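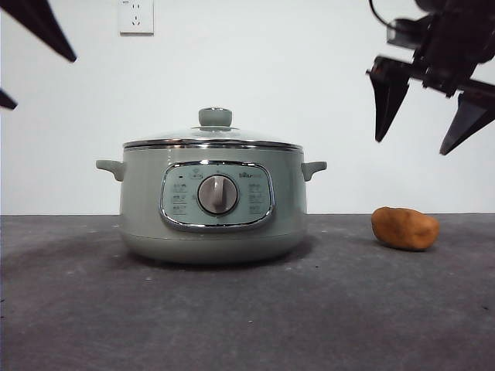 전기 멀티쿠커로 잡곡밥 하면 자꾸 밑이 눌어붙어요

작성자: 하늘마루

자취한 지 얼마 안 됐고 밥솥 대신 유리 뚜껑 달린 작은 전기 멀티쿠커 하나로 버티고 있습니다. 흰쌀은 그럭저럭 되는데 현미랑 귀리를 섞으면 바닥은 누룽지가 되고 위쪽은 설익습니다. 쌀은 두 컵, 물은 손등까지 맞추고 제일 센 불로 계속 둡니다. 불리는 건 30분쯤 하고요.

압력 기능은 없고 불 조절은 약, 중, 강 세 단계입니다. 물을 더 넣어 봤더니 위는 익는데 가운데가 죽이 됐습니다. 그냥 밥솥을 사야 하나요? 중고 밥솥 찾아보니 상태가 제각각이라 좀 망설여집니다. 잡곡은 어머니가 보내 주신 게 아직 많이 남아서 버릴 수도 없습니다.

조회 2,492

Jacinto Meléndez

물보다 불 문제로 보입니다. 압력 없는 냄비로 잡곡밥 하는 순서대로 하시면 됩니다.

현미와 귀리는 씻어서 전날 밤에 물에 담가 냉장고에 넣어 두세요. 30분으로는 속까지 물이 안 들어갑니다. 흰쌀은 따로 30분만 불려서 나중에 섞습니다. 같이 오래 불리면 흰쌀이 먼저 퍼집니다.

물은 손등으로 재지 마세요. 냄비 지름이 다르면 양이 달라집니다. 불리기 전 곡식 한 컵에 새 물 한 컵 반에서 조금 모자라게 시작하고, 불린 물은 따라 버린 다음에 넣으세요. 되면 다음번에 두 숟갈씩 늘리면 됩니다.

불은 중으로 시작해서 끓어오르면 바닥을 주걱으로 한 번만 훑어 주고 뚜껑을 덮은 뒤 약으로 내립니다. 약불에서 18분, 전원 끄고 뚜껑 닫은 채로 15분 뜸을 들입니다. 현미가 절반을 넘으면 약불 시간을 10분 정도 더 잡으세요. 중간에 뚜껑은 열지 마시고요.

저는 흰쌀 반, 현미 50그램, 나머지 귀리로 혼자 먹을 만큼만 합니다. 두 컵이 한 번에 잘 안 되면 양부터 줄여 보세요. 작은 쿠커는 가득 채울수록 위아래 차이가 커집니다.

눌어붙은 바닥은 긁지 말고 물 붓고 베이킹소다 한 숟갈 넣어서 약불에 데운 다음 식혀서 닦으면 됩니다.

밤톨이네

밥솥 사세요. 저도 Bear 거 쓰다가 포기하고 동네 중고로 싼 밥솥 들였는데 잡곡 버튼 누르면 끝입니다. 그거는 라면이랑 찌개용으로 쓰시고요.

연두부조림

윗분 말도 맞는데 자취방이면 둘 데가 없을 수도 있어서 다른 방법 하나 적습니다.

저는 현미만 일요일에 따로 푹 삶아서 체에 밭치고, 식으면 소분해서 얼려 둡니다. 평일에는 흰쌀 안칠 때 얼린 현미를 그대로 위에 얹고 물은 흰쌀 양에만 맞춥니다. 밑에 닿는 게 흰쌀이라 덜 눌어요. 귀리는 압착귀리로 바꾸니까 안 불려도 되던데 통귀리면 현미랑 같이 삶으시면 됩니다. 삶은 물은 버리지 말고 국 끓일 때 넣어도 괜찮습니다.

하늘마루

답변 감사합니다. 오늘 밤에 현미 담가 두고 한 컵만 해 보겠습니다. 밥솥은 그다음에 생각할게요.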